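Household Textiles and Care
Unit 4: Reading a printed cloth
Course notes, Gonendale Adult Learning. Instructor: Hanneke Desmet

What to bring: one printed cotton or cotton-blend cloth from home, at least the size of a pillowcase, a ruler or tape measure, and the worksheet from Unit 3. If you missed Unit 3, ask Rianne Bosman for a copy before class starts.

1. Terms

Ground. The background color of a printed cloth. It may be the natural color of the fiber, bleached white, or dyed before printing.

Motif. A single figure in the design, such as a leaf, a triangle or a flower.

Repeat. The smallest section of the design that, when copied across and down, makes the whole pattern. It is measured in two directions, along the length and across the width.

Placed print. A design that sits in one part of the cloth only. Borders, corners and center panels are placed prints. They have to be planned for the finished size, so the cloth cannot be cut just anywhere.

Allover print. A design that covers the ground with no clear border. Cutting is easier, but you still need to match the repeat at seams.

2. Measuring the repeat

Lay the cloth flat with the selvage on your left. Choose one small detail that is easy to find again, such as the tip of a leaf. Measure down the length until the same detail comes back in the same position. Write down that number. Then do the same across the width.

Watch for half-drop repeats. In a half-drop, the motif in the next column starts halfway down the one beside it. Many students measure to the neighbor by mistake and get a number that is too small. Follow the column straight down.

Work in centimeters for this unit. The worked problem in the reader (Kramer, page 209) uses a length repeat of 40 cm and a width repeat of 22 cm. Do that one first and compare your answer with a partner's.

3. Print and ground on long surfaces

A plain ground with a little print near the edges or ends is common on table and bench covers. The plain area takes most of the use, and marks show on it sooner than on a busy pattern. A pale ground also makes fading harder to judge, so compare the printed parts instead.

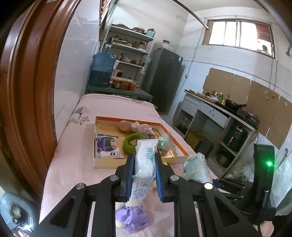
Fig. 4.1. Pale pink cloth on a long surface, with a triangle-and-leaf print near the left edge.

When you record a cloth like this, note the ground first, then each printed area separately. Give the position of the print, the colors, and the motif names. Leave out words like "pretty" or "old-fashioned." Another person should be able to pick your cloth out of a pile using only your notes.

4. Pigment or dye?

Pigment prints sit on the surface and are held there by a binder. They often feel slightly stiff, and the back of the cloth is much lighter than the front. Dye prints go into the fiber. The hand of the cloth stays soft and more color usually comes through to the back.

Rub test: dampen a white cotton scrap, rub it ten times over a dark part of the print, and look at the scrap. Some color on the scrap means the cloth should be washed alone, in cool water. Test a corner that will not show.

Pigment prints tend to wear along folds. Fold them in a different place each time you put them away. Iron on the back.

5. Short history

We will spend twenty minutes on this in class. Block printing came first, one color per block. Copper plates allowed finer lines and larger repeats. Roller printing made long runs cheap, and the size of the roller set the size of the repeat. Screen printing made bigger motifs possible again. Digital printing has no fixed repeat, and by 2000 it was already in use for samples and short runs. Read Buckley, chapter 3, up to the section on resist dyeing. You will not be tested on resist dyeing.

6. Assignment

Write a record of your own cloth, one page at most. Include the ground color, print type (placed or allover), motifs, both repeat measurements if there is a repeat, and the result of your rub test. Attach the Unit 3 worksheet with the fiber content filled in.

Records are due in March, at the first class of the month. Hand them to Ilse Goossens if I am not in the room. Late work loses one point.

Next unit: hems and edges. Bring the same cloth.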